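An afternoon among the patient machines

By four in the afternoon the old dairy at Jonorley is so full that people are watching from the stairs. It is the open day at Brena, a small robotics workshop which spends the rest of the year with its doors shut, and I have been given a stool, a paper cup of very strong coffee and a place near the front. I could have stayed all night.

"Everyone wants it to dance," says Ieva Rätsep, who runs the manipulation team. "I tell them to wait until they see it tidy up."

Tidying up is what Brena does. Its arm, called Flutus, is being taught to handle the odds and ends that pile up on a kitchen counter, the stuff that has no proper shape and never lies the same way twice. A factory robot can pick up the same metal part 2000 times in a shift and never be surprised. Put a crumpled cloth in front of it and you have a much harder problem, one that people have been chewing on for decades.

The demonstration takes place at a mock-up kitchen, with a sink, a white worktop and a red tray. Visitors follow along on a big screen fed by the camera at the wrist, and this turns out to be a wonderful way to watch. You stop looking at the robot and start looking with it. Suddenly a sponge is a serious matter. Which side do you come at it from? Will the cloth come along too?
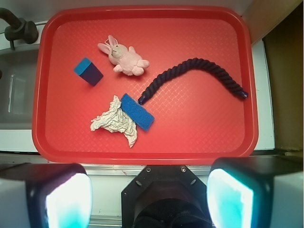
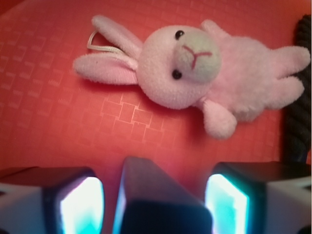 The pink bunny on the red tray, as seen from the wrist of Flutus.

The bunny has a name, Rozīte, and a following. Children call out to her whenever she fills the screen, and one boy near me insists on holding his breath each time the fingers move. Soft toys are awkward customers, Rätsep explains. Squeeze an ear and you may lift only an ear. The team wants the arm to go for the body, and to go gently.

Maarja Sakalauskas looks after the training, which mostly means guiding the arm by hand through the same small jobs, day after day, with the objects moved each time. She has recorded 1000 of these runs since August. I ask whether it gets dull and she laughs at me. "You start having opinions about rope," she says. "A rope has moods. The block is easy, I don't think about the block at all."

Then she lets me try. The controls are a pair of handles, light as a bicycle pump, and within a minute I have learnt that my hands know a great deal they have never told me. I miss the sponge. I miss it again. On my third go I get hold of a corner and a girl of perhaps six claps, very kindly.

Rätsep is careful about promises. Flutus is slow, she says, and a change in the light can still put it off. She has been at this for 19 years and would like to see an arm of this sort helping in someone's real kitchen before she retires — she thinks of her aunt, whose hands are stiff in the mornings.

The doors were meant to close at five. When I leave, well after that, there are still 3 children at the barrier asking for Rozīte to have another turn, and Sakalauskas is already reaching for the handles.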